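Comparing Two Grippers in a Simulated Kitchen
Prepared by Osaze Lawal, Vavero Manipulation Laboratory
Last revised May 21, 2023

Purpose

This guide sets out the procedure for comparing two grippers on the same arm in the simulated kitchen. It is intended for staff and students who have already completed the introduction to the simulator and can load a saved layout without help. The results are used when choosing which gripper to fit for bench work, so the steps should be followed in the order given.

The two grippers under comparison are listed in the settings menu as Tudus and Prellico. Both are driven by the Ivanov controller.

Before you begin

Open the kitchen layout and confirm that the arm is in its rest position. Set the controller speed to 70 per cent of its maximum and leave it there for the whole comparison. A change of speed part-way through makes the results unusable, and the session must then be restarted.

Check that the random seed is fixed. Both grippers must meet the same objects in the same places.

Step 1. Load the first gripper

Select the Tudus gripper and reload the layout. Open and close the fingers fully before any object is approached. If the fingers do not close evenly, reset the joint limits to their default values and load the layout again.

Step 2. Choose the objects

Select 4 objects from the counter. The set should include something soft, something round and something thin that lies flat. Objects near the back edge may be chosen, but the path of the wrist should be checked first – larger appliances leave little room for the arm to turn.

Write the chosen objects on the record sheet before the first attempt. The list may not be altered afterwards.

Step 3. Carry out the attempts

Move the gripper to a point above the object with the fingers pointing down, then lower it, close the fingers and lift. Make 3 attempts on each object, reloading the layout after every attempt. An attempt counts as a success when the object stays in the fingers for 2 seconds after leaving the counter. 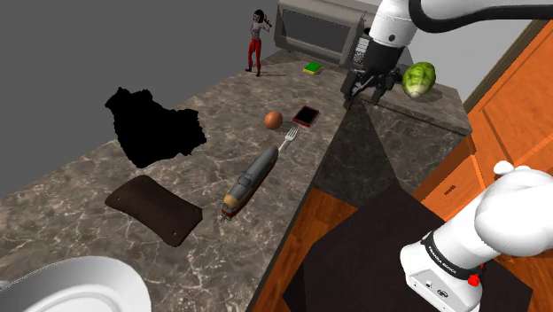 Gripper above the counter, fingers down and nothing held. The sponge, fork and leafy vegetable are among the objects in this layout.

Record a failed attempt under one of the headings on the sheet: missed, slipped or collided. Where the object was touched but not lifted, enter it as slipped. Contact with the counter or an appliance is always entered as a collision, even if the object was then picked up.

Step 4. Repeat with the second gripper

Load the Prellico gripper and work through the same objects in the same order. The finger length differs, so the approach height must be set again. All other settings remain as they were.

Step 5. Save the results

Export the controller log and store it with the record sheet in the shared project folder. Name both files after the gripper and the layout. Sheets without a matching log will be returned to the operator.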